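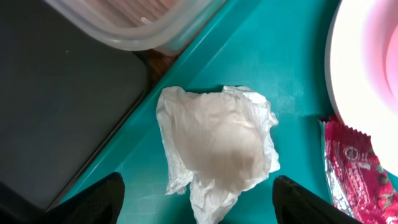 Foto: galería del foro

Foro > Series > Grender > Exposición en la sala Csizmadia

faro_norte escribió:
¡Abro hilo porque ya están a la venta las entradas para la exposición de Grender! Es en la sala Csizmadia, todo octubre, y lleva decorados de las dos primeras temporadas, vestuario original, storyboards y una zona donde te sientas en el puente de mando y suena la alarma del episodio piloto. Yo voy el martes por la tarde, que para estas cosas el fin de semana es una locura. ¿Quién más se apunta?

mirlo_azul escribió:
¡Yo! Llevo esperando algo así desde que Plendex quitó la serie del catálogo y nos dejó a todos con la tercera temporada a medias. ¿Se sabe si está la puerta del almacén? La que tiene los arañazos por dentro. Con eso me conformo, de verdad.

faro_norte escribió:
En el programa aparece, sí - sala 2, junto a los bocetos de las criaturas. También anuncian 401 piezas en total, contando láminas y cuadernos de rodaje, que ya es una barbaridad para una serie que vimos cuatro gatos.

taquilla_vacia escribió:
Siento ser el que viene a quejarse, pero 30 euros por entrada me parece mucho. La de Brivis del año pasado costaba la mitad y los trajes estaban sin vitrina, los tenías al lado. Y 401 piezas contando cada lámina... eso es inflar el número.

mirlo_azul escribió:
La de Brivis eran réplicas casi todas, taquilla. Muy bien hechas, yo salí encantada, pero réplicas. Aquí traen el abrigo de la capitana, con el remiendo del capítulo de la nieve, el que se ve solo en un plano. ¡A mí eso me pone la piel de gallina!

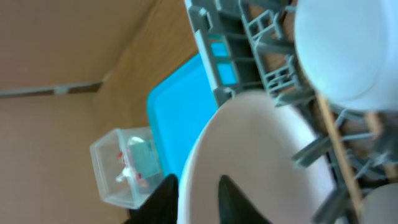

Y otra cosa, que se me olvidaba: el precio incluye la proyección de las ocho y media, con el montaje largo del final de temporada. Si sumas una entrada de cine ya no sale tan cara.

taquilla_vacia escribió:
La proyección tiene 60 plazas. Sesenta. Si no llegas pronto, pagas lo mismo y te vas a casa sin verla.

faro_norte escribió:
Eso es verdad y deberían ponerlo más grande en la web. Pero se puede reservar plaza al comprar, hay una casilla al final, muy escondida. Yo la marqué de milagro. Os lo digo para que no se os pase, que es justo encima del botón de pagar.

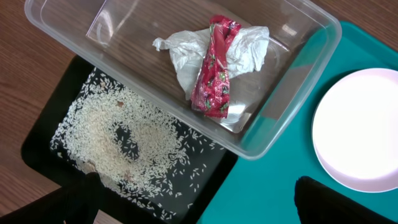
Caja de plástico transparente con papel blanco arrugado y un envoltorio rojo.

tercer_acto escribió:
Hola a todos, primera vez que escribo aquí. Fui al preestreno y vengo flotando. El puente de mando es una pasada, los paneles se encienden por orden igual que en la serie, y el sonido está muy cuidado. Lo único flojo para mí es la sala de las maquetas, con poca luz y las cartelas bajísimas. El catálogo trae 520 páginas y pesa como un ladrillo, dejadlo para la salida.

taquilla_vacia escribió:
¿Y los storyboards del capítulo cancelado? Por eso sí que pagaría.

tercer_acto escribió:
¡Están! Ocupan una pared entera al fondo, con las notas a lápiz en los márgenes. Se ve que el final iba a ser otro, y no cuento más. Me quedé allí leyendo hasta que cerraron.

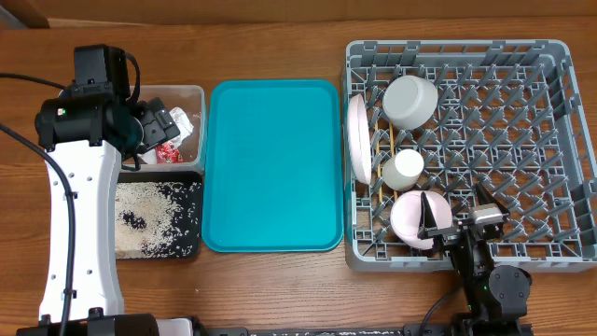
Brazo robótico blanco en una mesa de madera, con una bandeja negra con granos de arroz.

taquilla_vacia escribió:
Vale, me habéis liado. Sigo pensando que es cara, que conste. ¿El martes a qué hora quedáis?

faro_norte escribió:
A las cinco en la puerta lateral, la que da al parque. Llevaré la camiseta verde de Grender, la de la primera tirada. Mirlo, ¿vienes tú también o vas otro día?

mirlo_azul escribió:
Voy, voy. Salgo de trabajar a las cuatro y media, guardadme sitio en la cola si llego tarde.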